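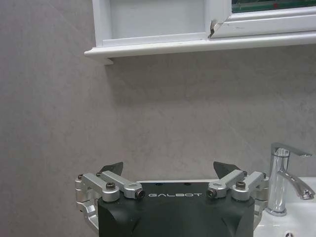
A window sill is the horizontal member at the bottom of a window opening. It carries the lower edge of the frame, closes the gap between the frame and the wall, and in most houses gives a narrow shelf on the room side. In the building trades the inside part is often called the stool, and the word sill is kept for the outside part, which is sloped to shed rain. An interior sill usually projects past the face of the wall, and its front edge may be left square or rounded, as on the white sill over a mottled gray wall.

Materials

Older sills were cut from stone, slate or solid wood. Wood is still common, along with tile, cast stone and PVC. Painted wood needs recoating from time to time. The finish tends to fail first at the mitered joints of the frame, where two pieces meet at an angle and move slightly with the seasons.

Exterior sills

An outside sill has a groove cut along its underside, known as the drip. Water running back under the sill stops at the groove and falls clear of the wall. A sill without a drip can leave dark streaks on the masonry below – a frequent sight on the older row houses of Jorkholm, where most sills were replaced in poured concrete.

Sizes

Sills are sold by length and depth and trimmed on site. The Kravets catalog lists 13 depths, the largest being 500 mm. Boards from Drullell are made in one thickness only and come with 3 end cap styles.

See also

Apron (architecture)
Lintel
Window frame

Page last edited 20 Sep 2022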